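The Table That Wants to Be Left Alone

Solid plank tables are back in kitchens, and so are the promises that come with them. Our writer doesn't believe most of them. 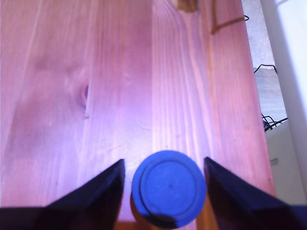
The word that sets me off is "living." A living surface, a living finish, a table that lives with your family. I have read it on hang tags and heard it from salespeople, and I have yet to meet one of them who could tell me what it means when a blue bottle cap full of fabric softener tips over on a Saturday's worth of laundry and soaks into bare pine.

I can tell you what it means. It means a mark. The mark is then described to you, by the same salesperson, as character.

I went looking for someone to argue with about this and found Valdir Sampaio, who builds and repairs tables in a former feed store in Levthorpe. He has been at it for 19 years. His shop smells like linseed and coffee, and he had the radio on the whole time I was there, loud enough that I missed a few things and had to call him back.

Sampaio doesn't like the word either. He sells planks joined edge to edge, sanded, finished with oil or with varnish, and he would prefer that customers pick one and stop reading about it.

"People come in with a printout," he told me. "They want oil because it's natural. Then I ask who wipes the table at their house, and they look at each other."

Oil, he says, is fine for people who like oiling things. He puts on 4 coats at the shop and tells buyers to add another whenever the wood starts to look thirsty. Most don't. He knows this because the tables come back, gray where the plates go and dark at the corners where the kids hang on. Varnish holds up longer against spills and then, when it finally gives out, gives out in flakes, and the whole top has to be stripped. There's no third choice that gets you out of this, although there are plenty of cans that say there is.

One of those cans is called Sesamon. I had been sent one in June with a letter explaining that a single coat would seal any wood for life. I rubbed it into an offcut Sampaio gave me, waited the day and a half it said to wait, and set a wet glass on it overnight. In the morning there was a ring. It was a fainter ring than the one on the bare half of the board, I'll give them that. I tried again with a second coat, which the letter says you don't need, and got a fainter ring still. At this rate I figure a person could get to no ring at all by applying it the way you'd apply any other finish, over and over, on a weekend, with the windows open.

Then there is the matter of knots. A few years ago you paid extra to have boards without them. Now you pay extra for boards with them. Tavutell, whose catalog has been coming to my house under the previous owner's name, lists a tabletop in clear wood and the same tabletop in "heritage knotted" wood, and the knotted one costs $520 more. I called to ask why. The woman on the phone was very nice and said that each knot was unique.

So is each pothole. A knot is where a branch grew. The grain has to bend around it, which can be pretty, and the wood in the middle is harder and drier than the wood next to it, which can be a nuisance. Small tight ones stay put. Bigger ones may crack, or loosen, or bleed a little resin in a warm room. Sampaio fills the bad ones and leaves the rest, and charges the same either way.

"I used to turn those boards over and hide them on the underside," he said. "Now I turn them back."

He did defend the seams. I had complained that my own table has a line between two planks that collects crumbs in January and closes up again by summer, and I was hoping he'd call it a defect so I could be mad at somebody. He ran his thumbnail along one of his own and said every plank table does that, wood being wider in damp weather than in dry, and that a builder who tells you otherwise has either baked the boards or is about to move out of state. What he objects to is the wax stick sold for filling the gap. The boards swell, the wax squeezes up, and you scrape it off with a card. He keeps a card by the register for this purpose.

For a second opinion I drove out to see Benedito Coutinho, who ran the wood shop at Seixas, the old school furniture plant, until it closed. He ate lunch at the same pine table for most of his working life and he has it in his kitchen now. I had expected a man with a system. He has a dishcloth. He wipes the table with it, lets it dry, and has done nothing else to it for 5 years. There are dents, pen marks and one spot by the window where something hot sat too long. He hadn't noticed that last one until I asked about it, and then he seemed a little annoyed with me.

I asked him about lamps, because mine had been bothering me. I'd switched to one of those cool white bulbs over the kitchen table and my honey-colored wood went pink on me, practically mauve under the brightest part, and I had half convinced myself the finish was turning. Coutinho asked what I'd changed. I said the bulb. He waited for me to get there.

I've since put the old bulb back. The fabric softener mark is still visible in either light, a dull round patch near my end of the table. Sampaio says he could sand it out, but he'd have to do the whole top to keep it even, and he quoted me a price that made me look at the patch again with more patience than before. I told him I'd think about it. He said most people do, and went back to the board he was planing.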